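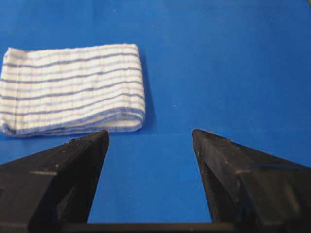 Tea towels by the hundred as Dudimis teaches a robot to fold

If you had called in at the Villier workshops one morning in August, you would have found grown adults deep in conversation about tea towels, and rather enjoying it. Dudimis, the small project that has taken two rooms on the ground floor there, is gathering examples of cloth handling for a learning system called Aro, and it has now passed 3850 recorded attempts with striped kitchen towels alone.

Each attempt is guided by a person, who steers the arm by hand controls while the cameras and the motors keep a record of everything that goes on. Aro will later be given the whole pile to learn from, good goes and clumsy ones together, although the clumsy ones are marked as such first.

"People think the folding must be the hard bit, and of course it is hard, but picking up the cloth in the first place is where most of our time goes," said Saodah Majimbun, who leads the project and who was kind enough to let us have a try (we did badly). "You want one little pinch of fabric, in the right spot, and cloth never lies the same way twice."

A pinch too far in from the hem brings up a great tent of material, while one too near the edge tends to slip away altogether, so the people at the controls are asked to try plenty of both and to start with the towel in a different position every time.
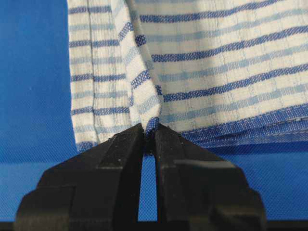
Does the person at the controls need any special training?

Most people start recording after a practice session of 30 minutes, and their first dozen attempts are left out of the collection.

There are 12 people taking turns at present, among them Nabila Rahman, a former dressmaker whose attempts are said to be the neatest of the lot, and Intan Pasaribu, who joined from the packing floor at Ghanem and prefers the late shift. Melati Teoh goes through the recordings afterwards and has so far set aside 226 of them, mostly where the camera record and the motor record had drifted out of step with one another.

The next stage will bring in pillowcases and napkins, and Albane Coste, who looks after the cloth cupboard, would be very glad to hear from anyone with well-washed ones to spare. They can be handed in at the Villier front desk until five in the afternoon.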